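Motorcycle restoration and archive project: spring progress report
Prepared for Gunvor Tangen, Grarkeo Fund
From Despina Janevski, project lead

Where we stand in April

The short version is that the Sarmiento twin runs, the Erkov single doesn't, and I am less sure of the Erkov's history than I was when we applied for your grant.

The Sarmiento first. Arif Gazi has rebuilt the bottom end with new main bearings and a reground crank. It starts on the second or third kick and idles badly. Arif puts this down to the carburetor slides, which are worn oval. I have heard carburetors blamed for a lot of things over the years and have asked him to check the ignition timing again before we spend money on slides. We have put 26 miles on the bike so far. I would not call that a road test.
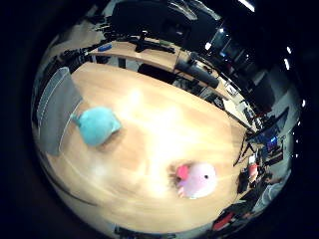
The Erkov is harder to report on. The seller's paperwork describes it as a factory racer with matching numbers. The engine number is in the right range. The frame number has been stamped with a different set of dies, and the 5 doesn't look like any other 5 we have on file. Mervin Gauthier, who knows these bikes better than I do, thinks a replacement frame was supplied by the works and stamped by the dealer. That could be true. It is also what people always say about frames like this one. Until we have a letter, a ledger entry or a dated photograph, I want it listed as "Erkov single, frame origin unproven" and nothing grander.

Archive scanning

Ya-wen Kao has scanned 335 of the 600 dealer sheets and service bulletins. The target for this period was 400, so we are behind. The Motulel indexing software was sold to us as able to read handwritten dealer sheets. It can't, or not well enough to trust, and Ya-wen is typing those in by hand. I don't recommend renewing the license.
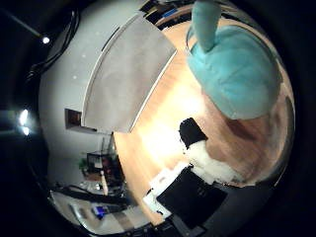 Tabletop with a turquoise plush and a small black object.

Money

Machining on the Sarmiento came in under the estimate. Chrome did not – the plater raised his price after the parts were already in his shop, and I have held back payment on the exhaust pipes until he explains the second invoice. Nothing has been spent on the Erkov apart from storage and a set of gaskets.

Next period

Timing and carburetors on the Sarmiento, then a proper run of a few hundred miles. No paint on the Erkov frame until the stamping has been looked at by someone with no stake in the answer. Scanning continues, and Ya-wen expects to finish the service bulletins first. We are not asking for more funds at this stage, but we do ask that the Erkov be left out of the fund's brochure for now.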